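April, late evening

The arm now has a name. The frame I built for it is called Girnura, so the whole contraption is Girnura too, and my back no longer wants to hear about it. Two weekends went into the mount. The bed was the only surface large enough and soft enough to forgive me, so the gray sheet is officially lab equipment.
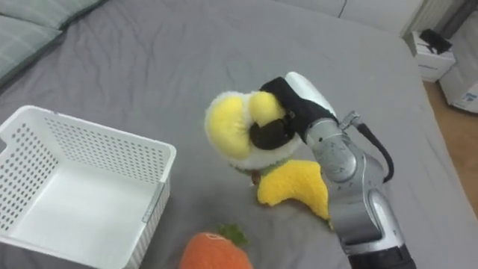

L. Darwish
Owner, builder and sole complainant, the Cliltinitz arm diary

Tonight's job was toys into basket. Plush, on the theory that plush can't be dented. I bought a bag of them at the Gitberg swap meet and felt every year of my age at the register. The grip script is 832 lines long, and 220 of those are comments in which I argue with myself.

I keep fussing with the release. Open too early and you have a very expensive way of throwing fruit. Open too late and the wrist starts home with the passenger still aboard. I moved the open point 6 millimeters lower and left myself a rude note in the settings file.

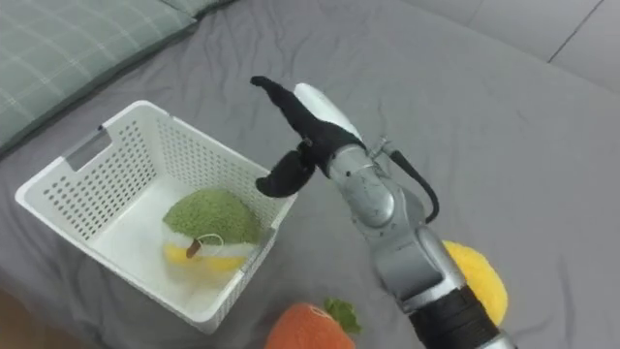
Fingers open over the corner of the basket, green and yellow plush inside.

Cable still loops out too far at the wrist. I've written "shorten cable" on three separate lists — the lists are in excellent shape.
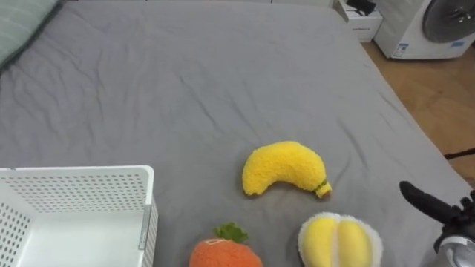
To do before the next session

Shorten the cable. Print a stiffer bracket. Find the small hex key, or admit it's gone and buy another. Wash the sheet; I do have to sleep on it.
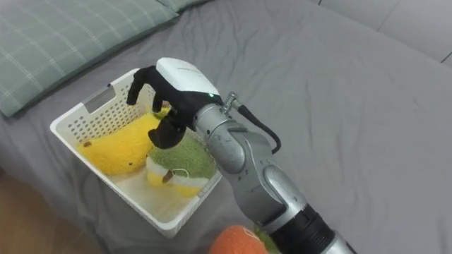

I also want to slow the approach, which looks far too confident for something running my code. Half speed tomorrow, after coffee. It's past midnight and I still have to clear the bed.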